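Brullstead Household Manipulation Project
Progress report to the Gautier fund
Submitted 5/24/24 by Lindalva Figueiredo

Summary of the period

Work this period was on the laundry task. We changed how the two-arm policy is trained and tested the change against the old method in the Andedwood kitchen. The training set now holds 3511 teleoperated episodes, of which 3232 passed review and were used.

Method

The earlier policy predicted both arms' motions from a single stream and replanned at fixed intervals. It did well with towels and badly with shirts, which hang differently each time they are picked up. The new version, Lostik, lets one arm hold its grasp while the other replans, and it replans early when the cloth moves more than the model expected.

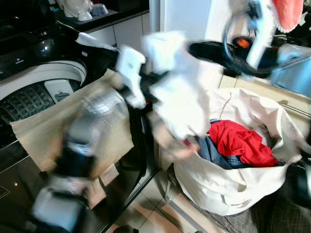

Fast motion remains the hardest part. When a light garment swings, the head camera gives blurred images and the estimate of the cloth's lower edge drifts. We tried slowing the arms through the whole task, but cycle time suffered too much. Lostik now slows down only when its edge estimate is uncertain.

Results

Over the test series, dropped garments fell compared with the old policy. Most of the gain was on shirts and other light items. Jeans showed no change. Nine failures were logged in total. In two of them the gripper closed on the bag rim along with the garment, and we do not have a fix for that yet.

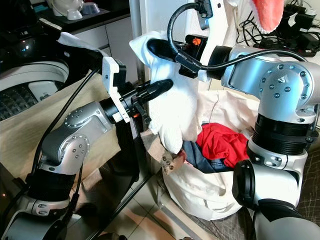 Figure 2. Both arms at the laundry bag, with the right gripper holding a white garment.

Spending and next steps

Spending is within budget. The line for spare gripper parts is nearly used up, and we ask to move money into it from travel.

Before September we plan to collect more episodes with soft-sided bags, label the rim grasps already in the data, and retrain. The code and the reviewed episodes will go to Gautier with the next report.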